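4.2 Starting a shift at the Nument gift box cell

The arms load the snacks. The packer who used to fill boxes by hand now sets out stock, checks each box and closes the lid.

1. Open the box and stand the lid up.
2. Lay the snacks on the table — none on top of another.
3. Press Start and step behind the line.
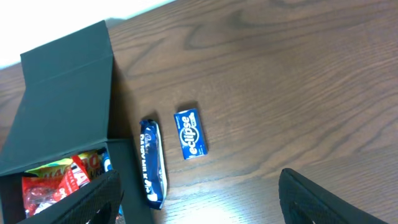
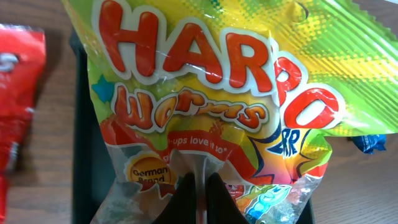
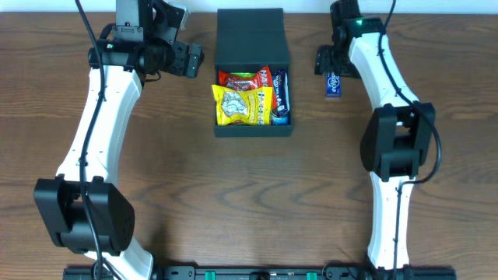 4. After 200 boxes, wipe the finger pads.

CAUTION: Press Hold before reaching in.

Note: Packers log code 994 themselves. It no longer goes to the shift lead.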